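Garinora Home Handling Project
Progress report to Pandetex, covering September
Prepared by Rigoberto Quispe
Reviewed by Lucrezia Marchetti

Status

The data collection work is behind plan. The target for the period was 1000 accepted drawer and door episodes. We stopped collection on a Wednesday after a fault on the arm and did not restart for nine working days. The software work was not affected and is on schedule.

Most of this report deals with the fault, as you asked for a full account when Lucrezia called you the same afternoon. The budget sheet and the list of accepted episodes are sent separately.

What happened

At 2:40 in the afternoon the arm was running the drawer task on the kitchen counter. The task is to approach a small drawer unit, hook the finger cutout, pull the drawer open 40 millimeters, stop, and push it closed. The operator had handed control to the policy and was standing at the stop button, as the procedure requires.

The gripper tip entered the cutout and the arm began to pull. The drawer did not move. The force limit should have ended the pull at this point and released the joint torque. It did not. The arm kept pulling, the whole drawer unit slid toward the front of the counter, and the operator hit the stop. The arm stopped as designed. The unit stayed on the counter and no one was within reach of the arm.

Nobody was hurt. The unit was not broken. One gripper tip was bent and has been replaced from stock.

Cause

We found two separate problems, and both had to be present for this to happen.

The first is the force limit. The limit is read from a configuration file when the controller starts. After the Mancuso controller update earlier in the month, the name of that setting changed. Our file still used the old name. The controller did not report an error. It ignored the line and used its default, which is far higher than the value we had set. We confirmed this by reading the active value back from the controller, something our startup checklist did not include at the time.

The second is the drawer. The lower drawer binds if it is pushed in at an angle, and the episode before the fault had ended with an off-center push. The operator log shows the drawer had been freed by hand on earlier days and the run continued. Those notes were never raised as an issue. They should have been, and I have taken that up with the team.

We looked at whether the policy itself was at fault and do not think so. It asked for a normal pull. The layer under it should have refused to keep going.

How long the limit was wrong

The setting was wrong from the controller update until the stop, which is 3 shifts of collection. We went through the force logs for all of them. In 2 other episodes the pull went over our intended limit for a short time. Neither was noticed by the operator. In both the drawer opened and the episode was marked as a success.

Those episodes have been taken out of the accepted set. The rest of the data from those shifts stayed under the intended limit throughout, and we propose to keep it. If Pandetex would prefer that we drop all of it, please tell us before the next delivery.

What we have changed

The configuration file now uses the new setting name. The startup script reads the force limit back from the controller and will not enable the arm if the value differs from ours. Rigoberto tested this by entering a wrong value on purpose, then by removing the line, then by misspelling it. The arm stayed disabled each time.

A second check now runs in the Trokus task layer. If the gripper has been pulling for 3 seconds and the drawer has not opened, the task ends and the arm backs off. This does not depend on the controller setting.

Any drawer or door that has to be freed by hand is now logged as a fault, and the task is paused until the shift lead has looked at it. The operators have been told that this will cost episodes and that we accept that.

Controller updates will no longer be installed during a collection week.

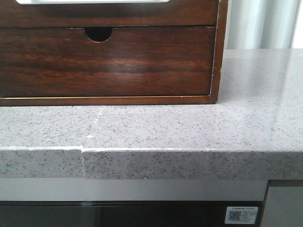 We restarted with the same drawer unit, because replacing it would have made the new episodes hard to compare with the old ones. The runners were cleaned and waxed. Lucrezia ran the first session herself at reduced speed, and the drawer was pushed in crooked before some of the pulls to bring the jam back. When it jammed, the task ended on the new time check and the unit stayed where it was. We then went back to normal speed and repeated the same tests before any episode was counted.

One item is still open. The task layer judges whether the drawer has opened from how far the gripper has traveled. If the unit slides and the drawer does not open, the gripper still travels, and a slow slide could pass the check. For now the operator watches for this and stops the run. We want to use the camera to compare the drawer front with the body of the unit, and a first version is being tried on recorded episodes. It is too early to say how well it works.

Effect on the plan

We do not expect to reach the September target. Extra evening shifts are possible, but I would prefer not to add them while the operators are getting used to the new stop rules. The cabinet door task can start on time, as it uses a different fixture and the new checks already cover it.

No extra money is requested. The replacement tip and the lost days come out of the existing reserve.

Needed from Pandetex

A decision on the data from the affected shifts.

Agreement to move the remaining drawer episodes into the next period.

The name of the person who should receive fault notices from now on. Lucrezia used the general contact number on the day and was passed along twice before reaching anyone on the program.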